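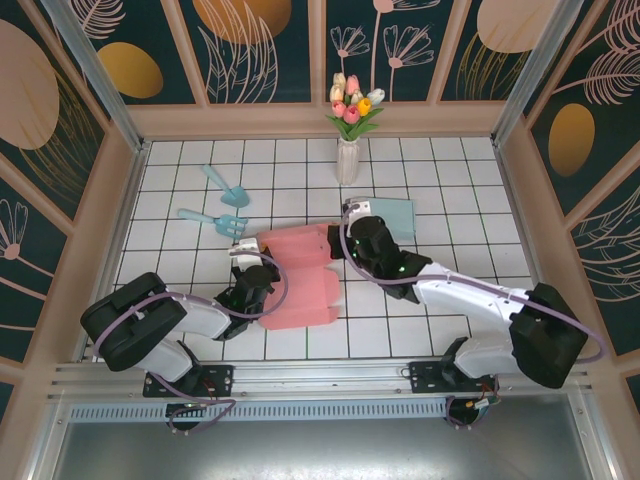 Re: Box folding by teleop, where to put the first grasp

October, 4:10 pm
By Ekaette Ibrahim

Bukola Danladi wrote:

> We have 486 folding episodes from the Villcombe cell and the policy still stalls before the first crease. It brings both grippers to the blank, makes contact, and then hovers. Replaying the demos, I see operators doing different things at that point. Some go for the top panel with the right arm first, some with the left. Should I filter by style, or collect more and let it average out?
>
> Also, is anyone still using hand guiding for this, or has everybody moved to leader arms?

Bukola,

Filter first. More data of the same mixture will give you more hovering. If half of the operators start right and half start left, the policy has two valid answers from nearly the same observation, and a regression loss will put it between them. An action head that can represent both modes helps, but we still saw hesitation with ours at contact.

The attached view is from our cell, both arms at the blank. The left gripper is at the left edge and the right gripper is at the upper right corner. The top panel is the one to look at. It sits slightly raised and tilted, which gives a fingertip somewhere to go. With a panel lying flat on tile, operators scrape at the edge until it catches, and every scrape goes into the data as if it were intended motion.

What we settled on:

1. Pre-crease every blank by hand and open it out again before the episode. A fresh blank springs back differently each time and the operator ends up fighting the stock.

2. Write down which arm moves first and which arm holds. We use right moves, left holds. Ifeoma Dauda checks the first 10 episodes of each new operator against that sheet before the rest are accepted.

3. Do not pause after contact. Operators like to stop and look. We trim any span where both arms are below the velocity threshold, except during a regrasp.

4. Leave the other objects on the surface and move them between episodes. We have toy garden tools on the left and a vase of artificial tulips toward the back. Keep them clear of the elbows. The elbow covers are bulky and the operator is watching the grippers.

5. Route the cable so that it does not cross the gripper in the camera view. Ours loops over the box on the left arm, and I would fix that before anything else if we were starting over. The slack changes with wrist angle.

On filtering, Ayodele Lawal split our set by which gripper closed first. That took 50 lines of script and no manual labeling. Train on the larger half alone and compare. If the stall goes away you have your answer without collecting anything.

On hand guiding: we dropped it for two-arm work. One person cannot guide two wrists and keep a panel under tension, and the person's hands are in every camera view. We still use it on the single-arm Forsberg station for teaching approach poses, where it is faster than the leader.

Two questions back. What rate are you logging the leader at, and are you training on leader positions or follower positions? With follower positions you lose the squeeze, because the commanded gap is smaller than the gap the fingers reach on cardboard. We lost 3 weeks to that.

Amarachi Bako has the trimming script if you want it. It expects the Stoltetti log format, so you will need to rename the gripper channels.

Ekaette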